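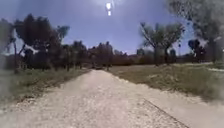 ## Week 5: Soil, water and why your basement floods

Welcome back, everybody. I've typed these up from my scribbles because several of you told me you couldn't read the board last time (fair enough, my handwriting gets worse the more excited I am, and infiltration excites me a lot). Please read them before the field hour and bring a pen that works.

Last week we stopped at the moment a raindrop hits the ground. So let's pick it up there. The drop has a few choices: it can soak in, it can sit in a puddle until it evaporates, or it can run off downhill. Which one wins depends on how fast the rain comes down and how fast the ground can take it in. We call that second one the **infiltration rate**, and it's the number you'll be measuring yourselves.

### What changes the infiltration rate

- **Grain size.** Sand has big gaps between the grains and drinks quickly. Clay has tiny ones and takes forever.
- **Compaction.** Walk on a soil, drive on it, park on it, and you squeeze the gaps shut. This matters way more than most people expect!
- **Plants.** Roots open channels, and dead roots leave even better ones behind.
- **How wet it already is.** A full sponge can't take more.

Compaction is the one I'd like you to think hardest about. A gravel path looks like it should drain beautifully – all those stones – but if the layer under the stones has been rolled hard, water can get down an inch or so and then it starts moving sideways. Once it finds a low line it keeps using it, and that's how a rut begins. The grass beside a path is often doing a lot more of the work.

Leonie Riedl asked after class whether lawns count as "good" ground. Well, sometimes. A lawn that's been mowed and trampled for years can be nearly as hard as a parking lot. A scruffy strip full of weeds may do better, so don't be snobbish about weeds.

### The ring test

You'll need a metal ring, a ruler, a watch and a jug. We have 2 rings, so you'll be sharing.

1. Push the ring into the soil, deep enough that it doesn't wobble.
2. Pour in 400 ml of water. Go gently, or you'll blast a hole in the surface and your numbers will be junk.
3. Write down the water level every minute until it's gone.
4. Do it again in the same spot. The second run is nearly always slower, and I want you to tell me why.

Gion Nägeli and Haris Hoxha did a trial run in October and got 59 minutes for the second pour behind the Kälin building. They were very cold and very patient. Compare your curve with theirs, which is on the back page of the packet.

### Back to the basement

Most wet basements start with a roof. Gutters gather all that rain and dump it in one corner, usually onto backfill that has settled and now slopes toward the house. So before anybody pays for pumps and fancy coatings, go out in the rain with an umbrella and look at where the downspout ends. I did this at my own place and felt pretty silly.

### For next time

Read the Pešek chapter on runoff (Drahomíra Pešek, the short one, skip the appendix unless you like equations). Sketch your street and draw arrows for where you think the water goes. Messy is fine. If you missed the sign-up for field groups, see Wendelin Lanz, who has the list.

Lab write-ups are due at the start of class, on paper please.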